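The Ferry to Pusau, and why I watched it two times

Thu 28 August

My cinema had its summer program until this week, and for the last evenings they put old and forgotten titles on the small screen. I went to see The Ferry to Pusau by Ásgeirsdóttir, which I had missed when it was new. The ticket was cheap, the room was half full, and the man beside me slept from the first song until the lights came back. I was awake the whole time, and the next evening I paid again.

The story is easy to tell. Sigrún Stougaard plays a woman named Ulik who sells tickets on a ferry between the mainland and a small island. The ferry company wants to close the line in April. Ulik has one winter to decide if she moves away or stays on an island where no boat will come. There is a brother, played by Oluf Mogensen, who already decided for himself and does not dare to say it. I think many directors would make a big fight of this. In this film they eat soup, and he asks her if she wants his good boots.

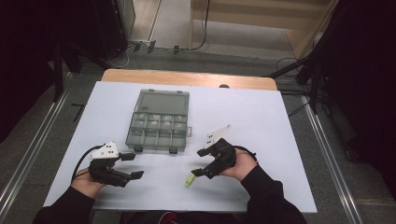
3 min read · 499 words in the newsletter version

What I like most is the sound. The motor of the ferry is there under almost every conversation, and after some time you stop to hear it. Then comes a night when the boat stays in the harbor because of ice, and the silence is so strong that I looked behind me in the cinema. I read that the music was made by a duo called Pekex, but there is very little music, maybe four or five short pieces, and one of them is only a person who hums.

I have complaints also. The middle part is too long. There are 40 minutes in which Ulik visits the neighbors one after another, and each visit has the same form: coffee, a look out of the window, an old story about the sea. Two of these visits are beautiful. The others I would cut. The company man from the mainland is also a weak figure, he wears a thin coat in the snow so that we understand he does not belong there, and this is all we learn about him.

Mogensen was 49 when he made this film and he plays a man who is still treated like the little brother. He does it mostly with his shoulders. Stougaard is harder to describe. She has a way to wait before she answers, and the first time I found it slow. On the second evening I saw that she always looks first at the person's hands.

The subtitles had some mistakes, by the way. One time "harbor" was written as "hammer", and people laughed in a very sad moment.

If your cinema shows it, go on a weekday and sit near the front. Next week I want to write about her earlier film, the one with the lighthouse school, if I can find a copy with subtitles in a language I read.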